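Gripper Bake-Off: Photos and Notes from the Bench
Sturow Workshop, April 2023

Welcome, and thanks for stopping by! We promised pictures back in December, when the first set of fingertips came off the printer, and then one thing led to another (mostly cable routing, if you must know). We have finally put together a page for everyone who wrote in to ask how the comparison was coming along.

For those just joining us, we have been trying out two fingertip designs on the same pair of arms. The Lekia tips are long and narrow and were drawn up for small parts. The Eberhard tips are shorter, with a softer pad, and they came out of an older project where nothing weighed very much. Both get the same pile of things to pick up, in the same cell, running the same controller settings, and every pairing gets 200 tries before we let ourselves have an opinion.

The gear has been the troublemaker from the start. It sits so low to the floor that a finger has to come in nearly flat to get under the teeth, and if the approach is even slightly high the tip skates right over the top. Groceries and packages are much more forgiving, bless them.
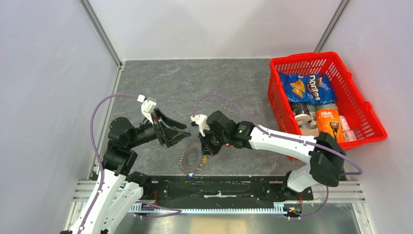 Two arms, one gear. The grippers face each other over the floor of the cell, with the red basket of groceries and packages in the back corner.

You will notice the purple cables, which people always ask about. We leave a generous loop at each gripper so the wrist can turn without tugging on anything. Our first try was a lot tidier and lasted 17 runs before a connector worked itself out, so we have made our peace with the loops.

As for the numbers so far, the Lekia tips managed 138 good picks on the gear out of their 200, and we were delighted with that. The Eberhard set is still working through its turn and we would rather not guess. We did swap the pads once along the way, after 5 bad grabs in a row, and started the count over to keep things fair.

Next up is the Clindetti controller, which we have on loan through the summer and are very much looking forward to plugging in. More pictures when we have them!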